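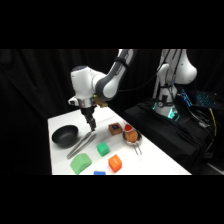

4.2 Serving tools and the pace of the shared salad table

We began this part of the study expecting the food to matter most. Salad is salad, we thought, and people who like beets will wait for beets. What came back from the two lunchrooms was far more interesting, and it has changed how we think about self-service meals in general. The tool lying next to the bowl had a stronger link to how long a diner stood at the table than the dish inside it, and the pattern held in both places, at the Prasden school and at the Kustarby day center, even though the menus had almost nothing in common.

Each lunchroom offered 12 dishes at a sitting. Of these, 11 rotated through the tool conditions described in Section 3, and the last (always bread) stayed as the kitchen normally set it out. We recorded 1000 servings in total, all between noon and a quarter past one, when the lines were at their longest. A serving starts when the diner's hand touches the tool and ends when the tool is back on the table or in the dish. Servings in which two people shared a tool by passing it directly were kept in the set and marked, and they turned out to be a small treasure of their own; we return to them in Section 4.4.

Tongs gave the widest spread of times. Experienced users were very quick with them, lifting leaves and roasted vegetables in a single move, while newcomers often made a first grab, let go, and tried again from another angle. Spoons were slower on average but wonderfully steady. We had guessed that younger children would struggle with tongs, and some did, yet several of the fastest servings in the whole Prasden set belong to the youngest class. Their teacher had put tongs in the play kitchen the previous November — a lovely accident for us, and a reminder that skill with a tool may come from somewhere quite far from the lunchroom.

Where the tool was put down mattered too. The pairing in Figure 2, a round black bowl and tongs on the tabletop, is the arrangement we call "open rest" in the tables that follow. In "closed rest" the tongs go back inside the bowl. Open rest made for quicker pickups, and diners coming from either side of the table could reach the handle with ease. Closed rest kept the surface cleaner but caused a good deal of fishing about, above all when the handles had slid below the rim. Kitchen staff at Kustarby strongly preferred a third arrangement, a small saucer beside each dish, and we are delighted that they talked us into adding it halfway through. It did nearly as well on time as open rest and needed less wiping.

Bowl depth deserves a word. The Carrilho model of queue flow, which we used for the forecasts in Section 2, treats every dish on a table as equally easy to serve from until it is empty. Our records do not fit that well. Servings grew longer once a deep bowl was more than half empty, and diners began to tilt the bowl with the free hand. Shallow bowls showed no such slowdown. A depth term is easy to add, and with it the model follows the Prasden lines closely, right down to the small bump when the older classes arrive.

We also looked at talk. Using the Citerero coding sheet, we marked every remark made to another diner while a tool was in hand. Slow servings were often friendly servings: people recommended a dish, warned a neighbor about the onions, or held the tongs out handle first. A lunchroom that cares only about speed would miss this, and we think it is one of the most promising threads in the whole project. Section 4.3 takes up the remarks in detail, starting with the ones about dressing.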